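How to oil a wooden countertop (and not hate it a week later)

Did ours again in June so writing it down while I still remember. Beech, oiled, five years old, sink end always worse than the rest. Same steps for oak or whatever you've got, as long as it's bare or oiled wood. Varnished top - different job, stop reading, you need to strip it first.

What you need

Hardwax oil or plain worktop oil. I use the Tromstead one, clear satin. A small tin does our kitchen twice over.
Sandpaper, 120 and 240 grit. Maybe 80 if you have burns.
Lint-free cloths. Old T-shirts fine, not the fluffy towel.
Sanding block. Or a sander if you're lucky.
Mild dish soap, white vinegar, masking tape.
Gloves. Oil gets under your nails and stays there.

Before you start

Quick test. Drip some water on the counter, wait a few minutes. Beads up - you're fine, go do something else. Soaks in and leaves a dark patch - needs oil. Test by the sink and by the kettle, those go first.

Clear everything off. Everything, not just pushed to the back. Toaster, knife block, bread bin, the fruit bowl. Then wash with warm water and a tiny bit of soap, wipe with a clean damp cloth, and leave it overnight. Don't sand damp wood. I did once, it clogs the paper and you get little gray rolls of gunk everywhere.

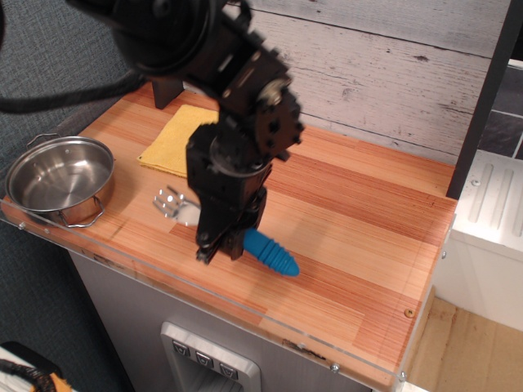 Iona Sutherland
Home and Kitchen Editor

Sanding

Go with the grain. Always. Cross-grain scratches look like nothing when dry and then the oil goes on and there they are.

Start with 120 on the stained bits, feather out past the edge of the stain so you don't make a dip. Then the whole top with 120, light pressure. Then 240. Some people go finer but the oil doesn't soak in as well if the wood is too smooth, so I stop there.

Black marks round the faucet are usually iron and water. Sanding helps a bit. If not, oxalic acid wood bleach - read the tin, gloves, windows open, rinse it really well after and let it dry for another day.

Vacuum the dust, then wipe with a barely damp cloth. Wait till it's dry again. Check the underside of the front edge too, dust sits there and ends up in your oil.

Small dents

Damp cloth over the dent, warm iron on top for a few seconds, lift, look, repeat. The steam swells the fibers back up. Works on dents, not on cuts. Sand that spot lightly with 240 afterward, it'll feel furry.

First coat

Stir the tin, don't shake it. Pour a little on the cloth and rub it in along the grain. Thin!! Thinner than you think. Do a section at a time and keep a wet edge so you don't get lap lines.

Leave it 22 minutes - my timer number, tin says 20 to 30 - then wipe off everything that hasn't soaked in. This is the step people skip and it's why thier counters are sticky. If it feels tacky the next day there was too much on it.

End grain drinks loads. Go back over the ends and the sink cutout while you wait. Tape off the wall and the edge of the sink first, forgot to mention that above.

More coats

New top: three coats, maybe four. Old one that's been oiled before: 2 is plenty. Overnight between coats, longer if the kitchen is cold. Quick rub with 240 in between, wipe, next coat.

Rags - important. Oily cloths can heat up and catch fire on their own. Lay them flat outside to dry or soak them in a bucket of water before they go in the trash. Never balled up in a bag, not even for an hour.

After

Dry to touch next day but not hard for a week or so. No wet dishes, no hot pans, no leaving a cloth on it. Use a trivet forever realy, oil doesn't protect from heat.

Day to day just a damp cloth and dry it after. No bleach sprays, no scouring pads. Top up coat twice a year, sink end whenever the water test fails. A top-up on our sink end takes maybe half an hour plus drying, do it after dinner and it's fine by breakfast if you keep the coat thin.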